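**Februar, Werkstattbuch Grultberg – Tischplatten, Ölversuche**

Weiter mit den Probebrettern für den Auftrag Hofstetter. Gestern Abend den zweiten Auftrag Hartöl auf alle Bretter gebracht, heute um 7:40 Uhr die Oberflächen geprüft. Werkstatt war über Nacht auf 16 Grad runter, Luftfeuchte laut Hygrometer 58 %. Etwas kühl für das Öl, Heizlüfter steht jetzt wieder auf Stufe 2.

Stand der Bretter:

- Brett 1 (Nussbaum, Schliff 180): fühlt sich gut an, aber im Streiflicht noch Querriefen vom Bandschleifer. Nochmal runter auf 120 und sauber hoch.
- Brett 2 (Nussbaum, Schliff 240): gleichmäßig, matt. Bisher der Favorit.
- Brett 3 (Eiche, gewässert, Schliff 180): Fasern stehen an den Enden wieder auf. Das Wässern war zu knapp, beim nächsten Mal zweimal und dazwischen ganz trocknen lassen.
- Brett 4 (Eiche, nicht gewässert): rau, wie erwartet. Bleibt als Vergleich liegen, bitte nicht wegwerfen.

Klebestelle an Brett 2 hat einen dunklen Rand, ca. 3 mm breit. Vermutlich Leim nicht rechtzeitig abgenommen. Bei der richtigen Platte den Leim erst gummiartig werden lassen und dann mit dem Stecheisen abziehen, nicht feucht abwischen. Das hatten wir schon bei der Bank im Herbst und trotzdem wieder falsch gemacht.

Ölverbrauch: 233 g für beide Aufträge auf allen Brettern zusammen, Lappen vorher und nachher gewogen. Nussbaum nimmt deutlich weniger als die Eiche, beim zweiten Auftrag kaum noch etwas. Für die große Platte eine neue Dose aufmachen, der Rest in der alten hat schon Haut gezogen.

Plattenmaß nochmal nachgerechnet: Länge fertig 1273 mm. Die Lamellen sind im Rohschnitt lang genug, aber die zweite von links hat am Ende einen Trockenriss, der weiter reicht als gedacht. Entweder drehen, sodass der Riss in den Verschnitt fällt, oder eine aus dem Stapel von Covthorpe nehmen. Die sind allerdings heller. Erst auslegen, dann entscheiden.

Gratleisten: Nut 8 mm tief, Probestück in Buche läuft zu stramm. Mit dem Grathobel zwei Späne abgenommen, geht jetzt mit leichten Schlägen. Kein Leim, nur vorne in der Mitte ein Punkt. Im Sommer arbeitet die Platte sonst gegen die Leiste.

Zum Farbton: Der Kunde will »braun, aber nicht rot«. Nussbaum mit Hartöl pur geht leicht ins Rötliche, mit Pultico-Pigment (kleine Messerspitze auf 100 g) wird es neutraler. Zu viel davon und die Maserung wirkt schmutzig.

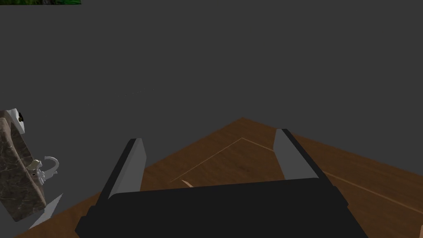

*Simulation, brauner Holztisch vor dunkelgrauem Hintergrund.*

Vor einem so dunklen Grau wirkt Braun immer wärmer als vor unserer weißen Wand. Farbmuster deshalb auch einmal vor die graue Plane stellen, bevor wir uns festlegen.

Offen:

- Öllappen draußen ausgebreitet, morgen in die Blechtonne
- Schleifscheiben 240 sind fast leer, nachbestellen
- Brett 1 neu schleifen und ölen
- Zwingen vom oberen Regal runter, Backen entharzen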